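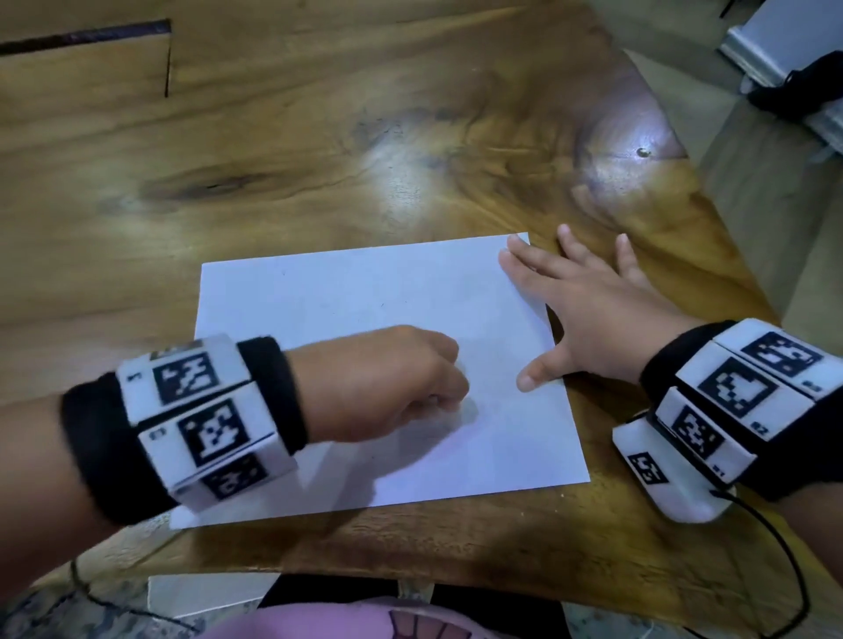 The Nartey Institute thanks everyone who attended its August open day. A short summary of the program follows in this thread. (1/6)

Doors opened at 9:30 a.m. and the first session was full within 40 minutes. Registered attendance reached 109, including two school groups and a delegation from the Suvska technical college. (2/6)

The hand-tracking station drew the longest line. Participants wore a marker band on each wrist and completed short tabletop tasks with plain paper: pressing, holding, smoothing, folding. Recordings of this type are used to teach the Cledus arm how people handle thin materials. (3/6)

Cledus was demonstrated in the main hall at 11 a.m. and again at 2 p.m. The arm picked single sheets from a stack of 50 and placed them in a tray. The second run was paused once for a gripper adjustment and then resumed. (4/6)

Staff from the Ina software team answered questions on data storage and consent. Visitors who signed a recording form may withdraw it at any time by writing to the open day office. Please include the number printed on your form. (5/6)

The workshop tour could not admit all who wished to join. Additional tours will be offered in the fall, and registration will be announced on this account. Parking at the north gate will remain free for visitors. (6/6)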